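Notcombe Table Challenge

The Notcombe Table Challenge is a student project in robot manipulation, organized every year by the robotics club of Notcombe College. The participants write programs for a robot arm which must pick up household objects from a table and put them in a given place. Since its second edition all the work is done in simulation. The project is open to students of any department, and no previous experience with robots is asked.

History

The project was started by Niloufar Moradi, at that time a lecturer in mechanical engineering, as an evening class with one small desktop arm. The students had to wait long for their turn with the arm, and many of them wrote their programs at home without a possibility to test them. In February of the next year the club moved the class to a simulator, and the old arm was given to the teaching workshop. Siamak Sharifi prepared the first simulated table, and a part of his code is still in use.

The name Table Challenge was adopted when a second school, Korkness Technical Institute, asked to take part. The first joint final was held online on May 8, 2021, with seven teams. The winner was Votel, a team of two students from Korkness.

Format

Each team receives the same simulated room, the same arm and the same set of objects. The table has a surface of dark veined marble and stands over a wooden floor. The positions of the objects are changed for every attempt, so a program which only repeats recorded movements usually fails after the first try. The teams know the list of objects in advance, but they do not know which of them will be on the table.

A task is given as a short written sentence, for example to place one object in the bowl or next to another object. The program must find the object, choose a grip, lift it and release it at the target. Each team has nine attempts in the final. An attempt is stopped if the object falls from the table or if the arm pushes against the surface with too much force.

Thin utensils are considered the hardest group. They lie close to the table, so the fingers have little space to go under them, and a small error in the angle makes the handle turn in the grip. Many teams write a separate routine for this group, with a slower closing of the fingers and a check of the position before the arm moves away.

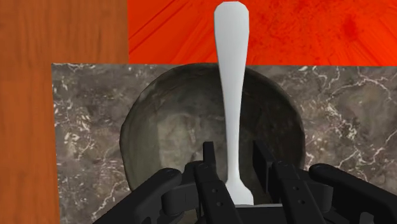
Idrisa Nyanda wrote in the club newsletter that his team spent more evenings on utensils than on all other objects together, and that he would advise beginners to leave them for the end. The club did not follow this advice in its own course plan, where utensils come in the third week.

Scoring

Points are given for reaching the object, for lifting it and for correct placing. Time is used only to separate teams with equal points. The judges replay each attempt from more than one camera — one view from above and one close to the gripper — and they can change the automatic score when the program of the simulator counts a contact by mistake.

Practice sets

Between the finals the club publishes practice sets, which are saved arrangements of objects together with the tasks. The collection has 3,953 arrangements, most of them made by former participants. The sets are arranged by difficulty. The easier ones keep wide distances between the objects, while the later ones place objects of very different shape on one table, such as a bowl, a fork, a roll of toilet paper and a metal cup lying on its side. 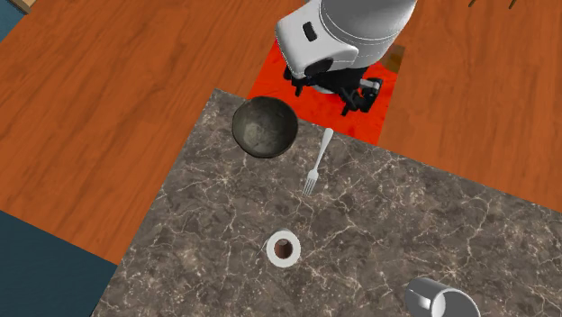 Parviz Jalali asked on the project's discussion page whether the practice sets could also include tasks with two arms, as the present ones teach only half of what is needed in a kitchen. The organizers answered that a second arm would make the simulation too slow for the computers of many students.

Teaching use

The material is also used in the introductory course at Notcombe, where students work in pairs and present their program at the end of the term. Afshin Akbari wrote the course notes, which explain coordinates, camera views and simple grip planning. A shorter version, known as the Shojaei notes, is used at Korkness and leaves out the chapter on planning.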